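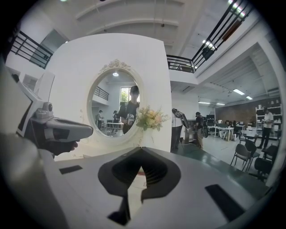
Category: Home & Workplace Technology

Wistell opens its chores trial to the public, and the folding is getting good

Zellcombe, Sat 21 January – Can a machine tidy a bedroom yet? Restock a shop shelf? Wistell has spent the months since December trying to find out, and we're delighted to share our first set of results from the Zellcombe chores trial.

The trial covers 18 everyday jobs, split between the home and the shop floor. People do each job first with hand-held grippers, the recordings are used to teach our software, and then a robot arm has a go on its own. So far our teams have recorded 1,835 complete runs. Of these, 1,779 were clear enough to learn from, a far better share than we had dared to hope for when we started.

The short answer to the big question is "some of them, on a good day" – and we find that very exciting! Folding a tea towel is now dependable. So is moving tins from a crate to a low shelf, as long as the tins are much the same size. Wiping a table goes well until there is a cup in the way, at which point the arm tends to wipe the cup as well.

Other jobs are still a long way off. Fitted sheets beat us every time. Hanging a shirt on a hanger takes the arm several minutes when it works at all, and anything in a thin plastic bag remains a headache. Shop staff who tried the system at our partner Frota asked mostly about price labels, which we had left off the list completely. They are going on it for the next round.

"We wanted jobs that people really do on a Tuesday evening or before the shop opens," said a Wistell spokesperson. "A machine that can put away half the washing-up is a real step. We'd still keep it away from the wine glasses."

The second round, run jointly with Clillen, will add six kitchen jobs and move part of the testing out of our own building and into lived-in flats, where the light changes, the drawers stick and things aren't where they were yesterday. We expect the success rates to drop at first, and we'll publish them either way.

Anyone in Zellcombe who would like to suggest a chore can do so through the Wistell website or by post. Please tell us what the job is, how often you do it and which part of it you like least. Suggestions from shops, cafés and care homes are especially welcome, however dull the task may seem.

A full table of results, job by job, is available to press on request.

Related news

Clillen and Wistell agree joint kitchen testing
Why socks are harder than towels
Shelf stacking at Frota: notes from the first week
Suggest a chore: how it works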